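Benier picking kit - worth it on a KUKA?

utitz_rob
Anyone running the Benier kit for mixed bins? Quote is 3335 for gripper and license, 60 days support.

nerport4
Ran it in April. Fine on boxes, poor on thin items near a wall. Support answered in four days.

M. Tamura
Disagree on thin items. Default approach angle is too steep - change it and retest. I'd log 1000 picks before judging.

nerport4
I did change it. Pencils still failed. Ikeda kit did better for me.

M. Tamura
Then check clamp torque. If the bin shifts, calibration is useless. Mine is clamped at both rear corners, mixed small items, clear wrap included.

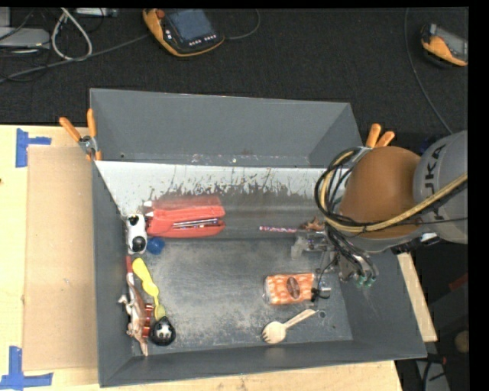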